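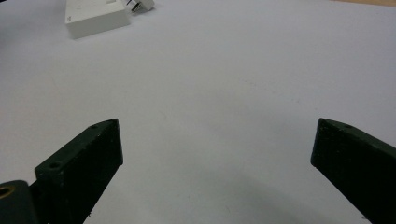
Fingers open over the white board, power strip and plug at the far end.

Notes from the February gripper meeting, starting at 4 p.m.

Present: Tuva Sæther (chair), Charalambos Xenos (notes), the two new people from the bench group, and three of us on the call from Drudholm.

1. Last month's notes
Accepted with one fix. The spare cable order went to Van Wyk and should not have been listed under Temley. Charalambos has corrected the shared copy.

2. Two hand-held sets side by side
This took up most of the hour and it was a great one! We are comparing the Temley fingers with the Setuto fingers on the power strip task – pick up the plug, bring it to the strip, line it up, push it in. Everybody got a turn with both sets before the meeting, and people came in with a lot to say.

Tuva likes the Temley fingers for the plug itself. The squared-off tips give her a flat face to press with, and she can turn the plug without letting it roll. Her one complaint is the last bit of the push, when her wrist has to come down low and the body of the gripper gets close to the strip.

Charalambos had the opposite favorite. He finds the Setuto opening easier to judge from the gripper camera, and he got into a rhythm with it very quickly (he asked for this to be written down, so it is). He has trouble when the plug lies flat on the board with the prongs pointing away from him. Drudholm reported the same thing from their own bench, which was nice to hear, as we thought it was just us.

Agreed: both sets stay in the test. We keep the same strip and the same plug for all of it so the results can be laid next to each other.

3. Camera views
Long and happy discussion. The close view from the gripper is wonderful for the tips and not much help for anything else: with the jaws open you see a lot of white table, and the strip sits way up at the top. The head view covers both hands and the whole board, so you can tell which hand is going for what. Drudholm asked if we could drop one of the two to save disk space. General feeling in the room was no, please don't. Tuva will look at storing the head view at a lower rate and bring numbers next time. 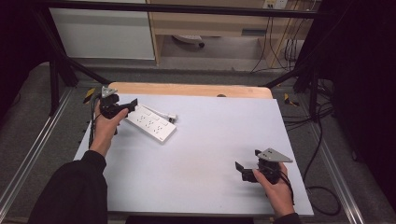
Gripper Comparison Team, Manipulation Group

4. Two-handed runs
We have moved on to using both hands, with the left gripper steadying the strip and the right one bringing the plug. This is so much fun to do and also much harder than it sounds. The main snag is the cables. The right one likes to loop past the side of the board, and if you reach across too fast you feel it pull. Suggestions made:
– run the right cable higher before it comes down to the hand
– try a softer cable on one gripper only, and see if anyone can feel the difference
– tidy the bundle on the floor by the right side of the frame

Charalambos will try the first one this week. The softer cable has to wait for Van Wyk.

One of the new people asked if left-handed users should swap jobs, so that the left hand brings the plug. We had not thought of it. Good question, and we will run a small batch both ways.

5. How many runs
The plan had 3,000 runs in total across both finger sets. Tuva thinks we can get there at the present pace if sessions are kept to 60 minutes, with a real break between them. People get sloppy with the push when they are tired, and it shows in the recordings. Drudholm offered to take around a third of the single-handed runs. Accepted with thanks!

Failed tries are to be kept and marked as failed. A few were deleted in the first week, before we had a rule. Please don't delete anything from now on, even if you dropped the plug right at the start.

6. Controller settings
Short item. The replay on the arm closes a little later than the hand did in the recording. Charalambos believes it is a delay in the controller and Tuva suspects the time stamps. They will sit down together with one Temley run and one Setuto run and go through them slowly. No change to the settings until then.

7. Any other business
Drudholm would love to borrow a set of Setuto fingers once the two-handed batch is finished. Fine with everyone.
The screws on the fingers should be checked before each session. There is a driver in the top drawer, please put it back.

To do
Tuva: storage numbers for the head view; controller check with Charalambos.
Charalambos: cable route on the right gripper; softer cable from Van Wyk; controller check.
Drudholm: send their session sheet so we can use the same columns.
New people: draft the left-and-right swap batch.

Next meeting same time, same room, call link unchanged.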